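手持ちグリッパー教示 作業前・作業中チェックリスト（コメント付き）
記入：Lewis Tosh　対象：Pultia 布たたみ課題　6月分

前回の表は「○」しか並んでいなくて、読み返しても何もわからなかったので、今回はコメント欄を長めにしました。しゃべり口調なのは許してください（清書する気はあります、たぶん）。

1. グリッパー本体
取付部のボルトのゆるみ　○
指の開閉、引っかかりなし　○
指先の合わせ　△
コメント：左右の指先が、閉じきったときにほんの少しずれます。布の端はつまめるけれど、薄い布だと片側だけ逃げる感じ。Strachanの替え指を注文済みなので、届いたら交換してもう一度見ます。ボルトは手で触って確認したあと、ちゃんと工具でも当たりました！

2. 記録まわり
保存先の空き容量　○
試し録り1本の再生　○
時刻合わせ　×→○
コメント：Jusachの収録ソフトを起動し直したら時刻がずれていて、最初の2本は捨てました。先月までの分が267本あるので痛くはないけど、地味に悔しい。起動したら時刻を見る、これを次の表から独立した行にします。
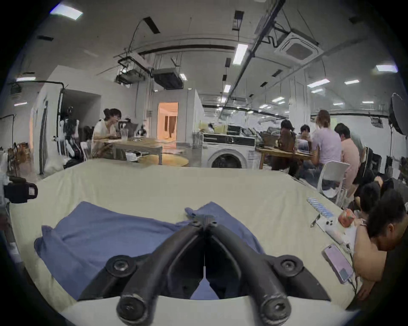

【区分B】作業面と周囲

3. 作業面
布の下に硬い物がない　○
面の上の小物を片づけた　×
ケーブルが手の通り道にない　△
コメント：クリーム色の面に青い布を広げるところまではいいんです。問題は右側で、スマホや小袋がそのまま並んでいます。ピンクっぽいケースのスマホからは細いケーブルも出ているし、細長い金属の工具まである。布を大きく引いたら巻き込みかねないので、×にしました。小物用のトレーを一つ決めて、始める前に全部そこへ。これは私も含めてです、はい。

4. 人の位置
教示する人の肘まわりが空いている　○
面に顔を近づけている人がいない　×
声かけの合図を全員が知っている　○
コメント：右端で二人、かなり低い姿勢で面のほうを見ています。のぞき込みたい気持ちはすごくわかるんですが、手持ちの指でも急に振れば当たります。動かす人は「いきます」、見ている人は「どうぞ」、返事がなければ始めない。遠隔操作に切り替える日は、アームの届く範囲にテープを貼って、その外から見てください。

5. 通路と機材スタンド
スタンドの脚が通路に出ていない　要確認
空いている椅子の位置　△
頭上の照明スタンドの固定　要確認
コメント：白い椅子が作業面のすぐそばに空いたまま置いてあります。後ろに下がるときにぶつかりやすいので、使わないならテーブルの奥へ。右奥の大きなライトは高さがあるので、足元の重しを毎回見たいです。左側の黒いスタンドも同じ扱いでお願いします。

6. 教示のやり方（安全というより品質の話）
つかむ前に一拍置く　○
失敗した回に印をつける　○
休憩　△
コメント：布は二つ折りまでで1本と数えます。途中で握り直したら、消さずに「握り直し」と書いてください。Tarenixの学習側で使うそうです。手首がだるくなってくると指の角度が寝てくるので、自分では平気なつもりでも休みましょう（私は午後3時すぎがだめです）。

残っている宿題
・替え指の到着待ち
・小物トレーの置き場所
・「時刻合わせ」の行を追加
・スタンドの重しの確認

書き足したい人は欄外にどうぞ。字が汚くても読みます！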